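El plazo de reparación no es un dato técnico

Cuando un fabricante declara que su lavadora «es reparable», la frase puede significar cosas muy distintas. Puede significar que existe un despiece. Puede significar que alguien, en algún almacén, conserva la pieza. O puede significar que la máquina volverá a funcionar en la cocina de quien la compró antes de que esa persona se canse y pida otra. Sostengo que solo la tercera acepción tiene interés público, y que es la única que casi ningún índice de reparabilidad mide.

Los índices al uso puntúan el diseño: número de pasos de desmontaje, tipo de tornillería, disponibilidad del manual, precio relativo del recambio. Son criterios razonables y fáciles de auditar. El inconveniente es que describen el aparato en el momento de salir de fábrica y guardan silencio sobre el circuito que tendrá que sostenerlo ocho años después. Un tambor con rodamientos sustituibles obtiene buena nota aunque el rodamiento tarde dos meses en llegar.

Trabajé nueve años en la gestión de recambios de Grasden, un distribuidor mediano de piezas para electrodomésticos de gama blanca. De aquella etapa conservo una desconfianza profesional hacia la palabra «disponible». En el sistema informático una referencia estaba disponible si algún proveedor la admitía en pedido. Que la sirviera era otro asunto, y figuraba en otra pantalla, que los comerciales no tenían abierta.

En el último ejercicio que revisé completo entraron 3.713 solicitudes de pieza procedentes de talleres independientes. De ellas, 2.432 se sirvieron dentro del plazo comunicado al taller. Las demás llegaron tarde, llegaron equivocadas o se anularon. La proporción no era escandalosa para el sector, y ese es precisamente el motivo por el que la traigo aquí. Nadie en la empresa consideraba que hubiera un problema, puesto que el indicador que se presentaba a dirección era el de líneas admitidas.

Iddrisu Acheampong, que llevaba entonces un taller de barrio con dos empleados, me explicó el efecto desde el otro lado del mostrador. Un cliente sin lavadora aguanta una semana, a veces diez días si tiene familia cerca. Pasado ese umbral, la reparación se anula aunque el presupuesto sea bajo. El taller se queda con una pieza que no puede devolver porque el embalaje está abierto, y aprende a no pedirla la próxima vez. La siguiente persona que entra con la misma avería oye que no compensa. Desde fuera parece una decisión de coste. Es una decisión de plazo tomada meses antes, en otro expediente.

Se me objetará que el plazo depende de la demanda, y que ningún fabricante puede mantener existencias de todo. La objeción es correcta en parte. Una placa electrónica específica de un modelo que vendió pocas unidades no puede esperar en cada almacén regional. Pero las averías no se reparten de forma uniforme. En lavadoras de carga frontal, un grupo reducido de referencias – bomba de desagüe, escobillas, cierre de puerta, gomas, rodamientos, resistencia – concentra la mayor parte de las intervenciones. En nuestro catálogo bastaban 22 referencias para cubrir casi toda la demanda urgente de una familia de modelos. Mantener ese fondo cuesta dinero, aunque menos que el transporte urgente que se paga cuando falta.

Jade Cropper ha defendido en varias mesas de trabajo una solución de mercado: que se publique el plazo medio de servicio por marca y que el comprador decida. Me parece necesario e insuficiente. El comprador de una lavadora compara precio, ruido y consumo, y lo hace en veinte minutos, con frecuencia porque la anterior acaba de romperse. No está en condiciones de ponderar una media de servicio a ocho años vista. Además, la media es una medida pobre para este fin. Una marca que sirve la mitad de sus piezas en un día y la otra mitad en dos meses presenta una cifra tolerable y deja tirada a la mitad de su clientela. Habría que publicar, como mínimo, el percentil 90, desglosado por tipo de pieza y por antigüedad del modelo.

También convendría fijar desde cuándo se cuenta. Nic Aodha, cuya red de servicio conozco bastante bien, contaba el plazo desde la validación del pedido. Prasell lo contaba desde la recepción. Entre ambos hitos pueden pasar cinco días laborables si la referencia ha sido sustituida por otra y alguien debe confirmar la equivalencia a mano. Las dos empresas publicaban la cifra con el mismo nombre y en la misma unidad.

La sustitución de referencias merece un párrafo aparte. Cada cambio menor de proveedor genera un código nuevo, y la tabla de equivalencias se actualiza cuando se puede. El taller pide el código grabado en la pieza vieja, el sistema responde «descatalogado» y la reparación termina ahí, aunque la pieza compatible esté en la estantería. No hay obsolescencia programada en este caso. Hay una tabla mal mantenida, y el resultado para el usuario es idéntico.
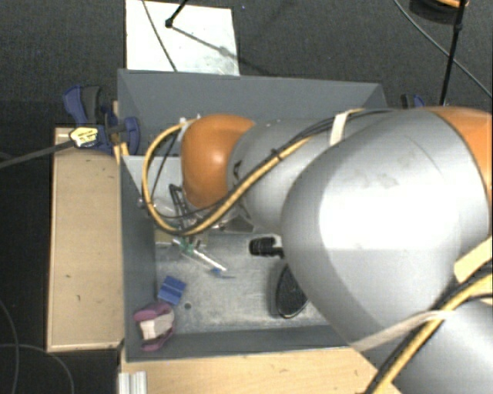 La inversión en almacenes ha ido en la dirección contraria a la que aquí se defiende. Se ha gastado mucho en reducir los minutos que pasan entre la orden de salida y la expedición, y muy poco en que la orden de salida exista. He visto presentaciones enteras dedicadas a rebajar el tiempo de preparación de un bulto que luego esperaba una validación administrativa hasta la mañana siguiente. El tiempo ganado no se trasladaba a nadie.

Mandla Jacobs, con quien discrepo en casi todo lo relativo a regulación, sostiene que imponer un plazo máximo encarecerá los aparatos baratos y perjudicará a los hogares con menos renta. Es el argumento más serio en contra y no creo que deba despacharse. Mi respuesta es que esos hogares ya pagan el plazo, en lavandería, en horas y en aparatos sustituidos antes de tiempo. Un recargo pequeño y conocido en el precio de compra me parece preferible a un coste mayor que aparece sin aviso. Admito que la comparación exige datos que hoy nadie está obligado a entregar.

La propuesta, por tanto, es modesta. Una lista cerrada de piezas de desgaste por categoría de aparato. Un plazo máximo de entrega al taller, contado desde la recepción del pedido, con independencia de que el taller pertenezca o no a la red oficial. Una tabla de equivalencias pública, descargable y fechada. Y una compensación fija al usuario cuando el plazo se incumpla, abonada por el fabricante y tramitada por el taller en el mismo parte de avería.

Queda por resolver quién responde cuando la marca desaparece o cambia de dueño, como ocurrió con Grudow. Los talleres siguieron recibiendo aparatos durante años, y el nuevo titular atendía solo los modelos posteriores a la compra. Un depósito de garantía por unidad vendida cubriría el hueco, pero su cuantía y su gestión piden un estudio aparte.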